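Wondine 2 is out today, and it finally knows where your hands are

Vindton, 24th June

Hi everyone, Gearóid Ó Súilleabháin here from Plesberg. I usually leave the press releases to people who can spell, but I've been working on this one for so long that I asked if I could write it myself. Wondine 2, our software for turning hand-held gripper recordings into something a robot arm can learn from, is available from today. I'm pretty chuffed about it!

If you've used the first version you'll know the drill. You pick up a pair of grippers, you do an ordinary job with ordinary objects, and Wondine works out where each gripper was at every moment and how far it was open. Then it hands you a clean set of paths for your training code. That was the idea, anyway. In practice the old tracker would lose a marker cube whenever a wrist turned too far, and you'd get a little jump in the path, and somebody (often me) would spend the afternoon smoothing it out by hand.

The new tracker is a complete rewrite. It looks at both cubes together, uses whatever faces it can find, and fills the short gaps from the motion on either side. It also tells you how sure it is. Every stretch of a recording now gets a colour in the timeline, green through to red, so you can jump straight to the bits that need a look and leave the rest alone. We've been running it since April on more than 700 recordings of tabletop and floor jobs, and my afternoons have been my own again.

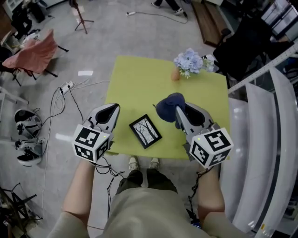

We went for soft and awkward things on purpose. Blocks are lovely for a demo but most homes aren't full of blocks, and a planner that has only ever met blocks gets a nasty surprise from a beanie. Knitwear changes shape every time you touch it, artificial flowers have bits sticking out all over, and a picture frame is thin enough that you have to come at it from the right angle. Wondine 2 keeps the approach, the grasp and the release as separate labelled pieces, so you can train on just the part your arm is bad at. Ours was bad at approaches. It's better now, though I wouldn't trust it with my nan's china.

Two-handed work got the most attention. In the first version the left and right paths were solved separately and then lined up, and they could drift apart by a few frames. You'd never notice with one hand, but with two you'd get a robot passing an object to a hand that hadn't arrived yet. Both paths now share one clock and one map, and the preview window plays them together so you can catch a problem before you've burned a night of training on it.

Preben Laxdal, who leads our planning team, wanted a word in here as well, so here he is:

"The part I care about is the export. You can now give Wondine a model of your own arm, and it will flag any movement the arm can't reach or can't do at that speed. We used to find that out on the hardware. I'd much sooner find it out at my desk with a cup of tea."

A few practical things. Wondine 2 opens all your old projects, and it'll offer to run them through the new tracker when you do. Say yes, but do it overnight if you have a big archive - a 30 minute recording takes a while on a laptop. The marker cubes haven't changed, so there's no need to reprint anything. The calibration wizard has been cut down a lot and no longer makes you start again if you bump the camera halfway through. Sorry about that, by the way. I know how many of you wrote in.

There's still a list of things I'm not happy with. Fast wrist flicks can come out mushy, dim rooms are harder than I'd like, and the colour key in the timeline needs a proper option for colour-blind users, which is next on my desk.

The first 200 labs and workshops to sign up get the team licence free for a year, and existing customers get the upgrade at no charge. Our friends at Huet are handling orders and training, and the Plesberg press desk has screenshots and a trial copy for anyone who'd like to write about it. If you'd like to talk about the tracker, ask for me. I'll happily go on about marker cubes for as long as you can stand it.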